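Home Topics Ask Members Log in
Search the help pages Go

Extension cord gets warm with space heater, normal?

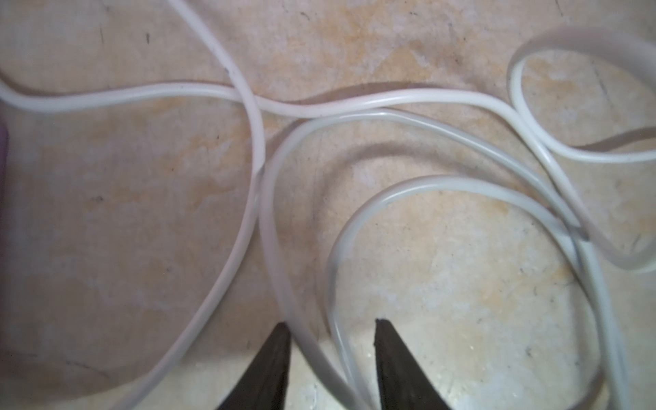
Moved into the back bedroom in December, only one outlet and it's behind the closet door. So the heater runs off a cord, 24 feet, came from my uncle. After 2 hours the plug end feels warm. Not burning, just warm. Heater is a Bedau, the small one. Landlord says fine. Is it fine??
Fulvio Messina

wenumwood_pat
No. Unplug it. Heaters go straight in the wall, says so in pretty much every manual. Long thin cord plus big load = heat, and you only feel it at the plug becuase that's where your hand is. Check the outlet too. If a plug sits loose in there it needs replacing, cheap part, but turn the breaker off first or get the landlord to do it. And don't run it under a rug in the meantime.

Stoswood Sam
had mine on a cord 3 winters no problem. just dont coil it up

T. Yazıcı
Please ignore the one above. Read the jacket, the wire gauge is printed on it. 16 or 18 is too light for a heater. Could you move the bed and put the heater by the closet insted? Door off its hinges if you have to, ten minute job.

We use cookies to keep you signed in. OK Settings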